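Tecnologia de Conservação de Alimentos
Apontamentos da aula prática 11
Recipientes de vidro com tampa de rosca: inspeção, lavagem e escorrimento

1. Âmbito

Estes apontamentos cobrem a preparação de frascos antes do enchimento a quente. O enchimento e o tratamento térmico são matéria da aula seguinte. Usa-se o protocolo da bancada Voston, com capacidade nominal do frasco de 325 ml.

2. Inspeção

O bordo do vidro é a superfície de vedação. Passa-se o dedo enluvado ao longo de todo o perímetro; qualquer falha percetível implica rejeição. Fissuras no corpo procuram-se contra a luz, rodando o frasco devagar. As tampas inspecionam-se à parte: rosca, vedante e face interior. Tampa deformada não se recupera.

3. Lavagem

Lavar frasco e tampa separadamente, com detergente neutro diluído em 1000 ml de água morna. Enxaguar até não restar espuma. Não usar esfregão abrasivo no vidro - os riscos finos reduzem a resistência ao choque térmico.

4. Tabuleiro de apoio

Depois de escorridos de boca para baixo, os frascos passam para um tabuleiro de plástico branco, de pé e com a tampa colocada, à espera de enchimento. O rebordo retém a água residual e evita que esta chegue ao tampo de madeira da mesa. O fundo claro facilita a deteção de resíduos através do vidro.

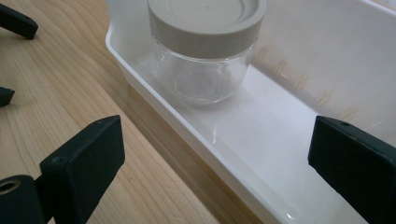

5. Verificação antes do enchimento

a) Frasco vazio e transparente em toda a altura, sem película de detergente.
b) Tampa assente a direito. Uma tampa inclinada indica rosca mal engatada: retirar e repetir.
c) Gotas no fundo do tabuleiro: secar com papel absorvente. Gotas no interior do frasco: voltar a escorrer.
d) Manchas ou marcas nas paredes do tabuleiro: registar na ficha. Se saírem com o pano, o tabuleiro volta à lavagem.

6. Registo

Anotar na ficha Tirkis o lote, a massa do frasco vazio com tampa e as rejeições, com o motivo. A massa serve de tara no cálculo do peso líquido. Fichas sem tara não são aceites.

Leitura para a próxima aula: caderno Keskin, capítulo sobre espaço livre e formação de vácuo.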